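In April I spent two weeks reading everything I could find about teaching machines to handle cloth, and I came out with one opinion that I want to defend here. We should collect fewer examples in clean laboratories and more of them on ordinary beds, with ordinary shirts, by people who hold the grippers in their own hands.

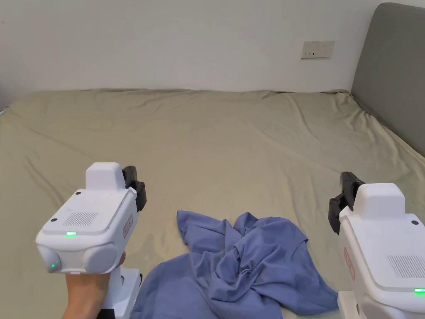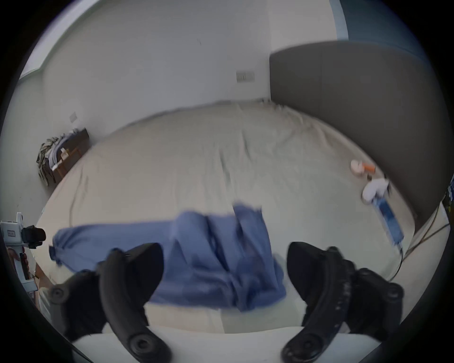
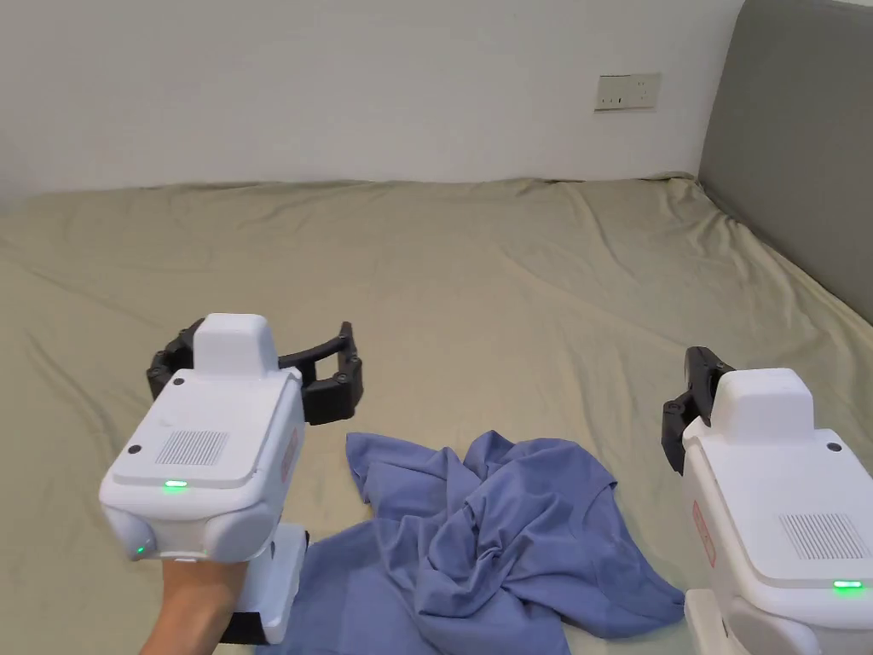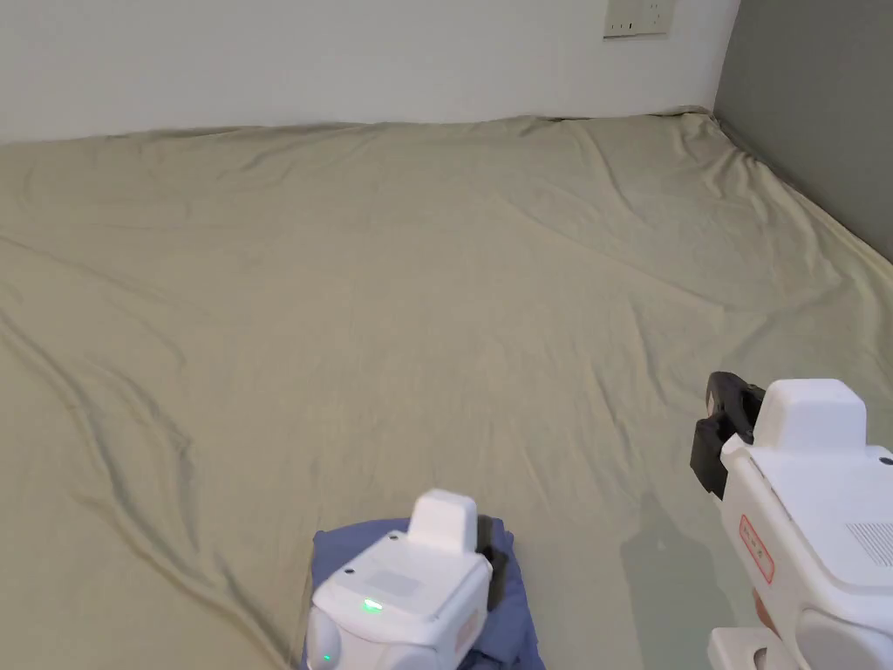
One bed, blue fabric, and a pair of hand-held grippers.

Kheri Kariuki wrote to me that I am romantic about bedrooms. A learning system, in his view, needs order first: the same table, the same lamp, the same cloth, 1,000 times, and only when it can do that should we give it the mess of a real home. He also asked who will check all these home recordings, and I admit that I had no good answer for him.

I still think he is wrong about the order. When the first 1,000 examples all come from one table, the system learns the table together with the cloth. It learns that the background is flat and that nothing pulls back. A fitted sheet has folds of its own, and a gripper closing on a shirt can easily take some of the sheet with it. A person feels this in the hand and opens the fingers again. That small correction is for me the most valuable part of the recording, and in many projects it is the part that gets thrown away as a failed attempt.

At Edosetti, where I helped for a short time with labeling, the rule was to delete every attempt with a second grasp. I deleted many. Later I asked Areeba Ghauri if we could keep them under a separate label, and she agreed to try it with 10 people — a small number, but enough to show us how differently people pick up the same shirt. Some go for the collar. Others take whatever is nearest and sort it out in the air.

About the checking, Kheri has a point. It is slow and it is badly paid, and I would like to see money moved there from the buying of new arms. I would also pay the people who record at home for the hours they spend, including the clumsy ones.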